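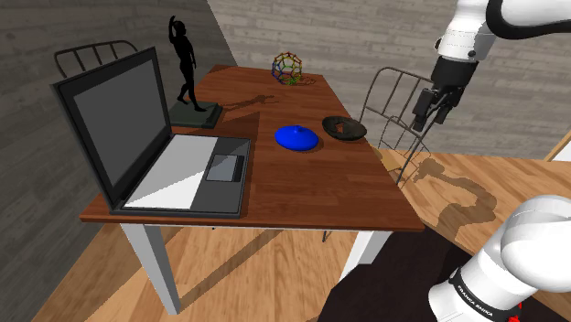
*A laptop on a wood-topped dining table with white legs.*

Ask anyone who has lived with an old cat and they'll tell you about the water bowl. Ours sat in the kitchen for years and I filled it once a day without a thought. Then, one March, I was filling it twice, and Skelton, who was 16, was parked beside it like a lion at a river.

More drinking is one of the most useful clues an older cat will ever give you! Kidney disease, diabetes and an overactive thyroid can all show up this way, often while the cat still seems perfectly cheerful. The vet can usually sort out which one you're dealing with from blood and urine tests, and many cats do wonderfully for a long time once they're treated.

Romain Brunet runs the cat boarding house at Idness, and he has looked after more than 1,000 cats, a good share of them seniors. He keeps a measuring jug by every pen. "You pour in a known amount, you pour out what's left the next morning, and you write it down," he told me. "Two minutes. I wish every owner did it."

I tried it at home and loved it. (Yes, I had a chart. Yes, it had colors.) If you have more than one cat you'll need to separate them for the day, and remember that a cat on canned food gets a lot of its water at dinner, so a switch to dry food will send the numbers up all by itself. Watch the litter box too -- bigger clumps tell the same story.

Please don't ever take the water away to cut down on the puddles. A cat with weak kidneys needs every drop, and you can make her very sick very fast. Put out extra bowls instead, wide ones, well away from the litter. My other cat, Trenora, ignores the lovely ceramic dish and drinks from a baking pan on the landing.

And if your cat is drinking more and also losing weight, throwing up or leaving her food, call the vet today. Bring your notes. Mine went in with 58 days of them, and our vet read every line.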